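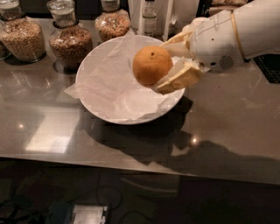 Kedanlow Household Advice Service

**Teaching a kitchen arm to place and lift fruit**

These notes are intended for households and shared kitchens in which an arm is taught simple tasks, either by guiding it by hand or by working it from a remote control. They replace sheet 66 and should be read together with sheet 68, which deals with cups and glassware. Last revised 2 May 2026.

**Preparing the dish**

Choose a wide, shallow dish with a plain rim. Line it with a single sheet of white tissue paper, crumpled first and then opened out by hand. The creases stop round fruit from rolling. A corner may be left hanging over the rim, provided that it lies on the side away from the arm.

Firm fruit should be used for early lessons. Oranges are suitable; ripe peaches and plums should be left until the arm can be relied upon to release cleanly. Wipe the fruit and dry it well before starting.

Jars, bottles and other tall items may remain at the back of the worktop if that is where they are normally kept. An arm taught on a bare surface often does poorly once the kitchen is in ordinary use. Their positions should be noted, and the arm's path should pass in front of them with room to spare.

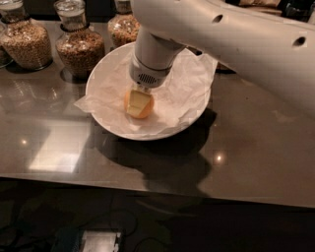

*Wrist pointing straight down over the centre of the dish.*

**Guiding by hand**

1. Set the arm to its free-moving mode and support its weight before touching the wrist.
2. Bring the gripper in from one side, above the height of the rim.
3. Lower it slowly and pause just above the paper.
4. Release the fruit, wait for a moment, and lift away along the same line.

Hold the arm above the wrist and keep fingers clear of the gripper. Sleeves should be rolled up. If the movement goes wrong part way, stop the recording and begin again; a corrected movement will be learned with the mistake included.

**Working by remote control**

The operator should stand or sit where the far rim of the dish can be seen. On the Srisuk handset, the slow setting is advised for all work below rim height. Users of the Allano handset will find that the grip control is rather sharp at first — it should be tried on a folded tea towel before any fruit is used.
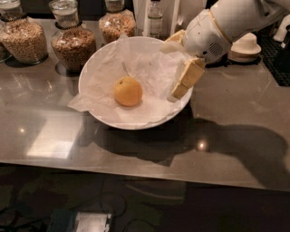

Short lessons are better than long ones. Our Lerari kitchen recorded 627 attempts for this one task, in sittings kept short enough that the operator did not tire. Between attempts the fruit should be moved a little and turned, so that the stem end does not always face the same way. Every tenth attempt or so, change the paper.

Shiny worktops need some care. Bright patches from ceiling lights can mislead the camera, and the shadow of the arm may be taken for an object. Record some lessons with the main light on and some by daylight, and label them accordingly.
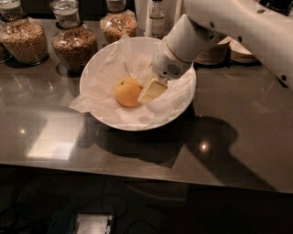
*Orange fruit resting on the tissue paper, with the arm reaching in from the right.*

**Afterwards**

Delete failed attempts on the same day, while they are still remembered. Wipe the gripper with a barely damp cloth and allow it to dry open. Fruit that has been handled repeatedly bruises beneath the skin and should be juiced or cooked promptly. Cleaning of padded fingers is covered in sheet 70.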